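Serving board

A serving board is a flat piece of wood on which food is carried to the table and, if the household is relaxed about these things, also cut, eaten and forgotten overnight. It is distinguished from the chopping board mainly by price. It may be rectangular, round or square, with or without a handle, and it has no agreed front.
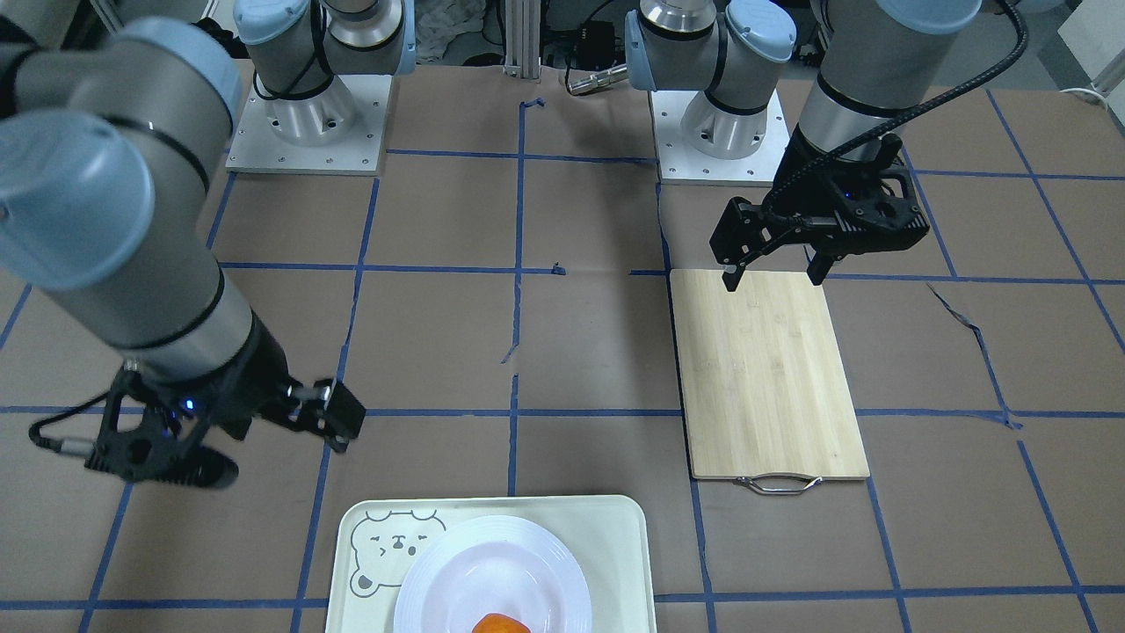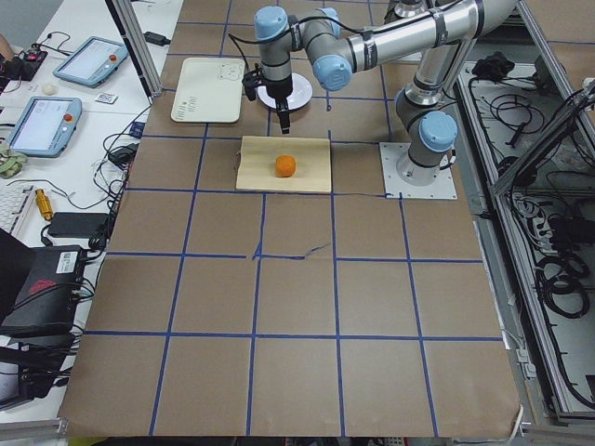 Rectangular board with a curved steel handle (first picture); light wooden board with a round orange item, a plate and a tray nearby (second picture).

The distinction between serving and chopping has never held up well in practice. Petis, whose household handbook went through 17 printings, devoted a chapter to keeping the two apart, and its readers are said to have cut bread on whichever was nearer. A reader's letter printed in a later edition, signed only Stojanović, objected that a board which may not be cut on is a tray, and that the author should have the courage to call it one. The handbook made no reply but dropped the chapter.

Materials

Bamboo is the usual choice for cheaper boards. Botanically it is a grass, a fact that owners of bamboo boards tend to learn from owners of other boards. It is sawn into strips, dried and glued side by side, which gives the striped look. It is hard and takes up little water, though it blunts knives sooner than most softwoods do.

Beech, maple and walnut are sold at the upper end. Olive wood is sold at the very upper end, usually in a shape that will not fit in any drawer. Plywood is used for light boards that will carry dry things such as fruit or wrapped cheese. It is less suited to wet work, as the edges swell and the layers part company.

Handles

The earliest handle was a hole. Many boards still have one, and it serves equally well for hanging. The shaped wooden handle, cut from the same plank, makes the board longer without making it any more useful for food.

Metal handles are fixed to one or both of the short ends. A single handle is convenient for hanging and for pulling the board across a table, but lifting a loaded board by it alone is a quick way to lose the olives. The Femar pattern, a plain bar at each end, was meant to settle the matter and was bought largely by caterers. Its rival, the Eso, had one handle and a small printed card advising the use of both hands. The card was usually thrown away with the wrapping.

Screws work loose with washing and should be tightened now and then. Glued handles cannot be tightened and simply come off.

Size

There is no standard. Catalogues list boards from 210 millimetres along the short side, which will take a small cheese and its knife, up to lengths intended for parties. Anything wider than the sink will be washed badly. Thickness matters more than buyers suppose: a thin board warps, and a warped board rocks, and a rocking board sends round fruit to the floor. Clementines are the worst offenders, followed by cherry tomatoes.

Care

Boards are wiped with warm water and a little soap, dried with a cloth and stood on edge so that air reaches both faces. Soaking is discouraged. The dishwasher is strongly discouraged, and the state of most boards suggests how far this advice has travelled.

Food-grade mineral oil is rubbed in along the grain and left overnight. Cooking oils turn sticky and, in time, rancid. Onion smells can be lifted with coarse salt and half a lemon, after which the board smells of lemon and, faintly, onion.

A board with deep cuts may be sanded. One with an open split should be retired from food, and generally becomes something to stand a plant on.

See also: Bread board; Cheese board; Tray; Trivet

Page last edited 9/12/25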